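Robótica de Manipulación – Apuntes de la unidad 7
Fallos de agarre en objetos planos y deformables
Profesora: Gönül Ersoy. Prácticas: Ekrem Gündoğdu

7.1 Planteamiento

En la unidad anterior se trató el agarre de cuerpos rígidos con dos dedos paralelos, donde basta con que las fuerzas de contacto queden dentro de los conos de rozamiento. El caso de las láminas flexibles es distinto. Una lámina apoyada sobre una mesa apenas ofrece canto a los dedos, y cualquier fuerza lateral aplicada sobre ella tiende a producir pandeo antes que sujeción. Si además el material se adhiere a la superficie, la fuerza necesaria para despegarlo depende de la velocidad y del ángulo de tracción, y el modelo de Coulomb deja de ser suficiente.

El incidente que se analiza ocurrió en la celda Drundton, con dos brazos enfrentados y la tarea «retirar el mantel y guardarlo». El controlador de alto nivel era Vitix; los límites de fuerza se fijaban en la capa inferior, configurada por Necati Karaca.

7.2 Descripción del fallo

La secuencia prevista constaba de cuatro fases: aproximación con pinza abierta, descenso hasta contacto, cierre y elevación. El fallo se produjo entre la segunda y la tercera. El umbral de contacto estaba fijado en 40 N, valor heredado de una tarea de inserción con piezas rígidas y que no se revisó al cambiar de objeto. Con ese umbral, los dedos siguieron descendiendo después de tocar la lámina y la comprimieron contra el tablero. Al iniciarse el cierre, las puntas arrastraron el silicón en vez de deslizarse por debajo, el material formó un pliegue central y el brazo entró en parada por exceso de par en la muñeca.

La fase de aproximación, considerada de forma aislada, era correcta. Conviene fijarse en la relación entre la apertura de la pinza y el ancho del objeto: con los dedos a ambos lados de la lámina, la cota vertical decide casi por completo el resultado. 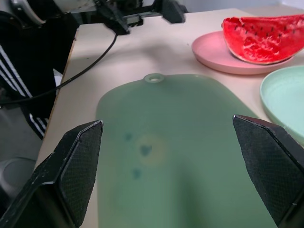
Fig. 7.1. Fase de aproximación vista desde la muñeca: pinza abierta sobre la lámina de silicona. La lengüeta con orificio queda en el borde superior.

Obsérvese que las caras internas de los dedos llevan una superficie de agarre con textura de malla. Esa textura aumenta el rozamiento con piezas rígidas, pero en este caso favoreció el arrastre, que es lo contrario de lo que se buscaba durante la inserción bajo el borde.

7.3 Causas

a) Causa directa. Umbral de contacto demasiado alto para un objeto delgado sobre apoyo rígido.

b) Causa contribuyente. El punto de agarre se calculaba como centro geométrico de la máscara segmentada. En una lámina, el centro es el peor candidato. La lengüeta es preferible, aunque exige girar la muñeca y comprobar que no haya colisión con el otro brazo.

c) Causa organizativa. El cambio de tarea no obligaba a validar de nuevo los parámetros de fuerza. Nurhan Taşdemir señaló esta carencia en la revisión del 9 de enero de 2019, y el formulario de cambio se modificó en febrero.

7.4 Consideraciones de seguridad

La parada por par protege el reductor – no protege a las personas. En una celda sin vallado, un operador puede estar junto a la mesa mientras los brazos tienen los motores habilitados. Tras una parada de este tipo se aplicará el procedimiento siguiente:

1. Accionar la parada de emergencia aunque el brazo esté inmóvil.
2. Comprobar en la consola que ambos brazos figuran sin par.
3. Retirar el objeto a mano, nunca con un comando de apertura a distancia.
4. Anotar fuerza máxima, fase y postura de la muñeca en el registro.
5. Rearmar a velocidad reducida y con el segundo brazo en reposo.

El paso 2 se omite con frecuencia. Un brazo detenido por par puede conservar energía elástica en los dedos y moverse al liberar la carga.

7.5 Trabajo para la próxima sesión

Propóngase un umbral de contacto para una lámina de 2 mm y justifíquese a partir de la rigidez del dedo. Compárense dos estrategias, agarre por lengüeta y levantamiento por el borde, e indíquese en cada una qué señal permitiría detectar el arrastre antes de la parada. Entrega a Cengiz Sönmez, máximo cuatro páginas.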